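Birkico Street Food Cart, the two-burner model

Okay, so if you've been reading my stuff for a while you know I can't shut up about carts. I've eaten off them, worked on them, burned my forearm on at least three of them, and since March I've been selling this one. It's the cart I wish I'd had when I started out with dumplings and a folding table!

The Birkico is built for people who cook one or two things and cook them well. Two burners, a flat top between them, a steam well at the left end, and a shelf underneath that takes a full-size cooler standing up. I run dumplings on mine on Saturdays and my neighbor on the block does grilled corn and arepas on hers, and we both have the same cart with different lids. The lids swap out without tools (you lift, you slide, you're done).
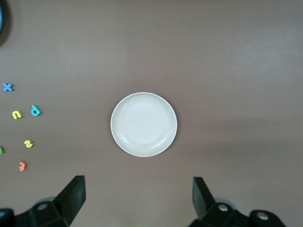

The flat top is the part I get the most mail about. It heats evenly right out to the corners, so you can park finished food at the ends and keep the middle for the next order. I do a lunch rush of 100 plates on it most weekends and I've never had to turn anybody away on account of the cart. On account of running out of pork, yes. That's a different problem and it's mine.

Cleaning: scrape it warm, wipe it, oil it. Please don't use steel wool on the flat top. Somebody will ask me anyway, so I'll say it again - no steel wool.

What you get
Birkico cart with flat top and two burners
Steam well with insert and lid
4 locking wheels
Umbrella socket (umbrella sold separately, sorry)
Hose and regulator
Tian bamboo steamer stack, two tiers

The Tian steamers are a little extra I throw in because I like them so much. They fit the well snugly, they don't drip on your shoes, and customers love seeing the steam come up when you crack the lid. If you want a third tier, drop me a note with your order and I'll add it at cost.

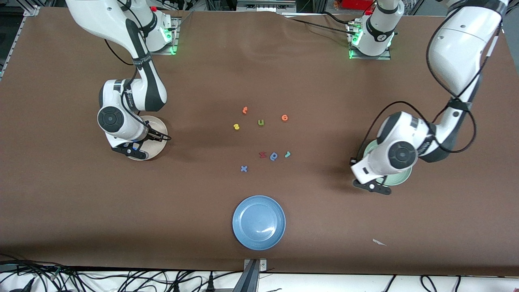
Now, wheels. The first batch came with hard wheels and I heard about it from every one of you who works on cobblestones. The current batch rolls on the bigger Vavotar wheels, with locks on all of them. I pushed mine fully loaded up the hill from the parking lot to the night market and only had to stop once, and that was to say hi to somebody. If you bought a cart with the old ones, write me and I'll send you a set. You just pay the shipping.

Price and delivery
The cart is $2000 as listed, steamers included. I deliver it myself if you're in town, otherwise it goes out by freight on a pallet and you'll want a friend there to help you get it off. Weight is roughly the same as an upright piano's little cousin, so bring the strong friend.

Permits are on you, and every city does them its own way. Call your health department before you order, ask what they want for a hand sink, and then get back to me. The Dratonis sink kit bolts onto the right side and it's the one I use, but some inspectors want a bigger basin and I'd hate for you to buy it twice.

Questions, lid colors, long stories about your grandmother's fritters - send them all my way. I answer everything, usually late at night after service.

Noémie Hawthorne
Page updated 2018-09-15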